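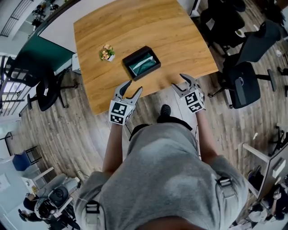

Vurnitar 437 Square Table

Home Tables Seating Accessories Floors Downloads Contact

Product group: shared work tables
Finish: honey brown
Last revised: January 29, 2023

General

The Vurnitar 437 is a freestanding wooden table for open offices, project rooms and workshops with light duty. It is square in plan and is meant to be reached from all sides. The top carries a warm honey-brown wood grain. There is no front or back to the table, and it may be turned in the room without affecting cable routes or drawer access, as it has neither cables nor drawers.

The table is shown with black office chairs, an open lined box and a small artificial plant. None of these are included in the price of the table. See the sections on seating and tabletop accessories.

Main data

Plan shape: square
Material, top: wood
Color, top: honey brown
Rated load, evenly distributed: 800 N
Number of cartons: 2
Persons required for assembly: 2
Height adjustment: none
Power outlets: none
Permitted use: indoor, dry rooms

The overall dimensions depend on the size code and are given in the drawing sheet. Use the drawing sheet for room planning. Dimensions read off product photographs are not accepted as a basis for complaints.

Top

The top is delivered finished and ready for use. No oiling, waxing or varnishing is needed before the table goes into service. The grain differs from one table to the next, and two tables ordered together will match in color tone but will not have a continuous pattern across the joint when set side by side. If several tables are to form one long surface, state this on the order. Tops are then picked from one production lot.

The edges are eased on all four sides. The underside is sealed. Screws may be driven into the underside only in the marked zones on the drawing sheet, and only with the screw length given there. Clamps can be used along the edges. Put a pad between the clamp jaw and the wood.

The load rating applies to a load spread over the whole surface. A load standing on one corner reduces the permitted value, and the reduced values are listed in the load table of the drawing sheet. The table is not rated for standing or sitting on.

Placement

Place the table on a level, hard floor. Wood-look planking, sealed concrete and tile are all suitable. On carpet the leveling feet must be fitted with the wide discs (ordered separately). Adjust the feet until all of them carry load. A table that rocks after adjustment is usually standing across a joint in the floor and should be moved before further adjustment is tried.

Keep the table clear of radiators. In rooms with floor heating, the surface temperature of the floor must stay within the range in the installation sheet. Near windows, the honey-brown tone will become somewhat darker over the first season. Objects that stay in one place during this time leave a lighter patch. The patch evens out after the object has been removed, but this can take from one November to the next.

Clearance for chairs should be planned on every side that will be used. Where a partition or railing runs at an angle to the table, measure the clearance at the narrowest point and not at the middle of the side. A chair base with five spokes needs more floor than the seat above it suggests.

Seating

The 437 is commonly ordered with the Cludar office chair in black. The mesh-back version has a metal star base and can be supplied on casters or on glides. Glides are the better choice where chairs stand in a row along a table edge and should stay there. Casters for hard floors have a soft tread and must be stated on the order. The standard casters are for carpet.

Planning values for Cludar chairs at a 437 table:

- Up to 3 chairs along one side for storage in a row, when the size code permits. Check the drawing sheet.
- Fewer chairs per side for seated work. The elbow space in the drawing sheet applies.
- For standing work, remove the chairs from the side in use, or park them on one side only.

Chairs may be mixed with those from other makers. Armrests that are higher than the underside of the top will strike the edge and mark it. Measure the armrests at their lowest setting. If they do not pass under the top, leave them off.

Tabletop accessories

Sayce lined box

Open rectangular box, black outside, with a dark green fabric lining. It holds small parts, samples, stationery or items that should not slide on a bare surface. The lining is glued to the walls and base and is not removable for washing. Vacuum it with a brush nozzle at low suction. Spots can be treated with a damp white cloth. Do not soak the lining, and do not use solvent near the glue line.

The box has no fixing points. It may stand anywhere on the table, and near the center it can be reached equally well from each side. Felt dots for the underside are packed with the box and should be fitted before first use. A box that has been dragged across the top without the dots can leave fine scratches, and these are not covered.

Tovik artificial plant

Small potted artificial plant with pale peach flowers and green leaves, in a white pot. No water, no light requirement. Dust it with a soft dry brush or with cool air from a hair dryer on the lowest setting. The flower heads can be bent slightly to shape after unpacking. The pot is ballasted and is supplied with the plant already fixed. Replacement flower heads are not stocked.

The plant is a decorative item. It is not supplied with the table and does not count toward the accessory discount.

Assembly

Tools: the hex key from the small parts bag, and a level. Power drivers must not be used on the frame bolts.

1. Open both cartons and check the contents against the packing list. Report missing parts before starting.
2. Lay the top face down on the flattened carton or on a clean blanket.
3. Set the frame on the underside and line up the holes. Insert all bolts by hand. Do not tighten yet.
4. Fit the legs and insert the leg bolts by hand.
5. Tighten the frame bolts, working across the diagonal. Then tighten the leg bolts.
6. Turn the table over with two persons, one on each side. Do not tip it over its legs.
7. Level the feet.
8. Retighten all bolts after the first month of use.

The sequence of step 5 matters for the squareness of the frame. If the legs are tightened first, the frame is drawn out of line and the table will rock even on a level floor. In that case loosen everything and repeat from step 3.

Care and cleaning

Daily: dry or slightly damp cloth, along the grain. Wipe off liquids at once.

Weekly: damp cloth with a little neutral soap, then a second cloth with clear water, then dry.

Do not use: scouring pads, steam cleaners, bleach, acetone, furniture polish with silicone. Alcohol-based wipes may be used for occasional spot cleaning but will dull the finish when used every day. For rooms where daily disinfection is required, order the cover sheet.

Adhesive tape and labels should come off the same day. Residue can be removed with the soap solution left on the spot under a cloth. Scrapers of any kind will damage the surface.

Small dents in the top can be raised by a joiner. Deep scratches need a new finish over the full surface, as local repairs remain visible on this color.

Spare parts

Leveling foot, standard
Leveling foot disc, wide, for carpet
Bolt set, frame
Bolt set, legs
Hex key
Cover sheet, clear
Touch-up pen, honey brown (edges only)

State the size code when ordering the cover sheet. The code is printed on the label under the top, next to the frame. Tables without a label can be identified by the hole pattern of the frame; send a sketch with the distances.

Delivery and returns

The top and the frame travel in separate cartons and may arrive on different days. Store the top flat. It should rest unopened in the room for one full day before assembly in the cold season. Transport damage must be noted on the delivery slip before signing. Damage found after unpacking must be reported in writing, with the carton kept until the report has been answered.

Assembled tables are not taken back. Unopened cartons can be returned within the period given in the sales terms. Sayce boxes and Tovik plants can be returned in their original packing. Cludar chairs made up with non-standard casters are built to order and cannot be returned.

Ordering

Quote article 437, the size code, and the number of tables. Add "one lot" if the tops are to be matched. Chairs, boxes and plants are entered as separate lines. Where the floor type is not stated, leveling feet for hard floors and carpet casters will be supplied.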